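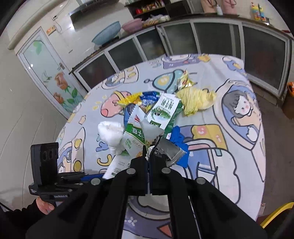
*Posted March 28, 2021, in Robots at Home. Written at the kitchen bench, as usual.*

I have been a fan of home robots since I got my first vacuum (a Gotano, bought second-hand for $249, and still bumping into the same chair leg every morning). So when people ask me whether a machine can tidy a kitchen yet, I get excited and talk for far too long. The short answer is sort of! The long answer starts with rubbish.

Clearing wrappers off a table sounds like the dullest job in the house. I think it's one of the best tests going. Look at what ends up on a kitchen table after everyone's had a snack: foil, tissue, a flattened carton or two, crinkly plastic in every colour. None of it has a proper shape. A mug is a mug from any side, but a scrunched wrapper looks different each time you put it down, and the shiny ones throw light back at a camera in the most annoying way.

Then there's the tablecloth. I love a cartoon tablecloth, and I feel for any vision system that has to work over one. Is that blue patch a wrapper, or is it part of the print? You and I sort that out before we've finished our tea. A machine has to learn that a drawing won't come up off the table no matter how politely you pinch it.

Grip is the other half of it. Two flat fingers are a pretty blunt tool next to a hand, though they manage more than I'd have guessed a few years back. Tissue is soft and forgiving. Foil is fine if you catch it on a fold. Plastic bags are the real trouble, as they squash down to nothing, then spring out again or hang on to whatever is holding them.

I went through 12 demo clips last month and kept notes, because that's my idea of a good evening. The Trundivo one was the most fun to watch. It took around 3 minutes to clear a small table, and it went back for a bit of paper it had dropped, which made me cheer out loud! The Tanguy arm was smoother, but its table was plain white and every item was a neat little box. I'd like to see it try my place on a Sunday roast sort of night, gravy and all.

What gets me most excited is the use of two grippers together. One hand can carry a wrapper to the bin, sure, but with two you can hold one end of a bag and pull the other end straight, or pass something across when the angle is wrong.

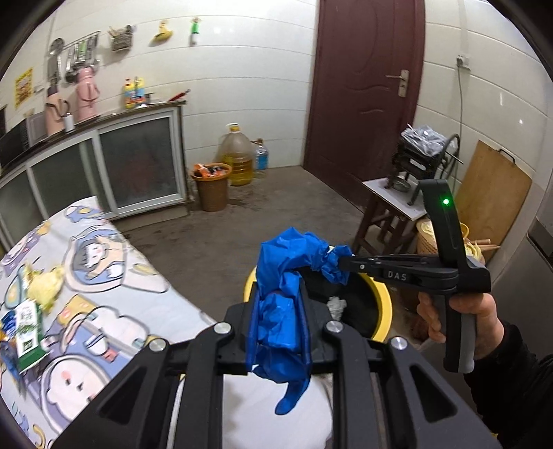 Letting go is a skill too, and it gets skipped in a lot of demos. The thing has to be over the opening, clear of the rim, and both sides have to open at the right time. If one side hangs on, the rubbish swings off and lands on the floor, and now you have a new chore. I do this myself with bread bags, so I'm not throwing stones.

Would I trust a machine with my whole kitchen today? No. A bin, a table and plenty of patience, yes, I think we're close. Wiping a sticky bench or deciding whether half a packet of biscuits is rubbish (it isn't) will take a good while longer.

Darkholm says it will put up a long, uncut clip of its own table-clearing setup in April. Uncut is my favourite word in this hobby. I'll watch the whole thing with a notebook and write it up, dropped tissues included. If you've got a robot at home that picks things up off anything, even badly, please leave a comment and tell me what it can't handle. Mine can't handle socks.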